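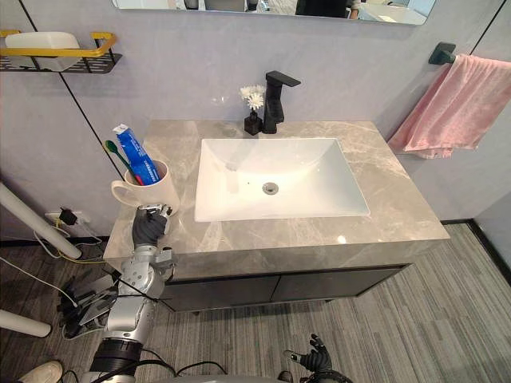 Print this page
E-mail this page

Chapter 3
Care and Setting Up of Gloved Hands

When you have finished this chapter you should be able to check a two-armed machine before a work period, change a worn glove, set the grip for light household objects, and fill in the cell record correctly.

Background to the chapter

The methods in this chapter were developed at the Pleltgate training centre, where students look after a cell fitted out as a washroom. The machine has two arms and works at a vanity with a sink basin set into the countertop. Its usual task is to pick up a mug holding a toothbrush and a tube of toothpaste, move it a short distance and set it down again.

The task looks easy to a person. For the machine it is demanding, as the mug stands at the back corner of the countertop, close to the wall, and the fingers must curl toward the rim without pushing the mug into the wall behind it. A small fault in the hand that would go unnoticed when lifting a box will show up at once with a mug. The toothbrush also leans out past the rim and must be left clear of the fingers.

3.1 The glove

Each hand is covered by a black glove, which protects the joints and gives the fingers a better hold on smooth surfaces. Metal finger joints can be seen at the fingertips of the left hand. Gloves are treated as parts that wear out. At Pleltgate a glove is replaced after 527 grips, or sooner if a seam has opened.

To change a glove:

Bring the arm to its rest position and switch off power to the hand. Wait for the light on the control box to go out.

Roll the glove back from the wrist toward the fingers. Do not pull on the fingertips. The joints are strong when closing but are easily strained by a sideways pull.

Wipe each joint with a dry cloth. Look for grit, hair and dried soap.

Fit the new glove one finger at a time, thumb last. Smooth out any folds across the palm.

Restore power and run the open-and-close routine 21 times before any object is placed within reach.

A student who finds a damaged joint must stop at the third step and report it to the instructor. Joints are not repaired in the cell.

3.2 Cables and floor

Some of the cables on the arm are exposed, and others run along the floor. Before the arms are moved, walk the full length of every cable you can reach. Check that none is pinched beneath the support stand and that there is enough slack for the arm to reach the far corner of the countertop. Carpet hides small screws very well – sweep with a magnet after any work on the brackets. Where a wall outlet is close to the countertop, the plug should be pushed fully home and its cables led away from the basin.

3.3 Setting the grip

Grip force is set with an empty mug first. Begin at the lowest setting and raise it one step at a time until the mug lifts without slipping. Add the toothbrush and the toothpaste only after three clean lifts in a row. The hand that is not in use should be held low and well in front of the vanity, with its fingers clear of the cabinet doors.

Case study: the Monday fault

Elibariki Mugo, a technician at the Sitham workshop, was called to a cell in which the left hand dropped its mug on the first lift every Monday and worked well for the rest of the week. The grip setting had been raised twice without effect. Mugo read back through the cell record and found that the gloves were washed each Friday and put back on damp. He asked for a second set of gloves to be kept on hand, returned the grip to its earlier setting, and entered the change under job number 1398. The fault did not come back.

Faith Masanja, who supervised the work, later added the glove check to the Sitham start-up sheet. It is reproduced at the end of this chapter, together with the shorter sheet used at Massawe.

Before you read on

Compare the two start-up sheets and note which checks appear on only one of them. Bring your notes to the first practical session. Section 3.4 deals with the wrist and begins with the removal of the outer cover.

Print this page
E-mail this page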